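Prurkwood Paper Folding Set

README for the folding part of the set. The cutting and gluing parts have their own files.

What this is

A collection of pictures and notes on folding single sheets of colored paper by simple steps. The set covers flat folds, loose folds, and the stages in between, when a sheet is bent over but not yet creased. It was put together for people who write or test folding instructions and want to see what paper looks like partway through a fold.

Wojciech Wasilewska planned the folds and wrote the step notes. Wilfredo Sebastian sorted the pictures and keeps the label file up to date. Questions about the labels should go to Wilfredo.

Contents

The set holds 1000 pictures. Of these, 498 have a full step note and the rest have a short label only. Pictures are grouped into 9 folders by fold type. Folder names are plain words, such as corner, kite and flap.

Each step note gives the paper color, the fold type, and whether the part being noted is a crease or a bend. A crease is a line pressed into the paper. A bend is any curve that has no pressed line. If a picture has both, the crease is listed first.

Paper

Two kinds of paper were used, listed in the label file as Trurken and Brino. Trurken is the heavier one and holds a curve longer. Brino takes a sharp crease with less pressure but shows every mistake afterward. The paper name is recorded by folder - it is not guessed from the picture.

Red is the most common color in the set. Shading on a red sheet can change a lot across one fold, so please don't use tone alone to decide where one side ends and the other begins.

Sample pictures

Both samples show red paper with part of the sheet folded or bent over. 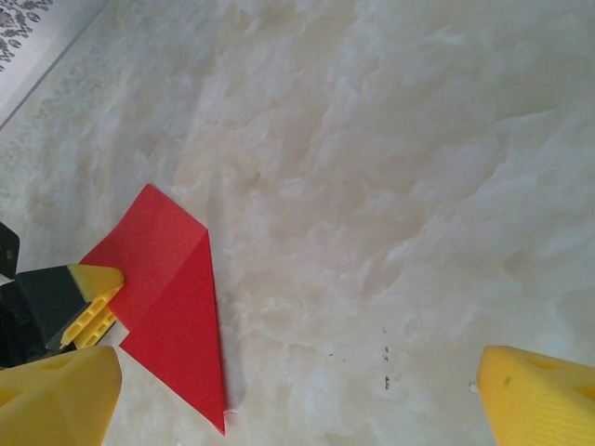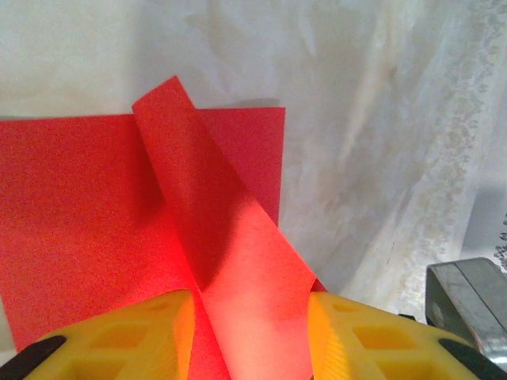

Labels

The first sample is labeled "kite, crease." The diagonal line where the upper flap folds over the lower triangle is what the label refers to. The notch on the left side of the triangle is not labeled, as edge steps are outside the label list.

The second is labeled "flap, bend." The flap curls and twists, and the dark shadow across it marks the place where the paper bends back. Shadows are not labeled on their own.

When part of a sheet is outside the picture, only the visible part is noted. Please don't fill in a full outline from memory of the pattern.

Known problems

- Some kite folds are uneven and could pass for a different shape. They were kept under kite.
- Short labels written before March use "turn" where later ones use "bend." Treat them as the same word.
- The corner folder has a few pictures that belong under flap. Wilfredo is moving them as they come up.

Changes

The Malinowski fold was taken out of the list in December. Its pictures are now under flap, with the old name kept in the comment column.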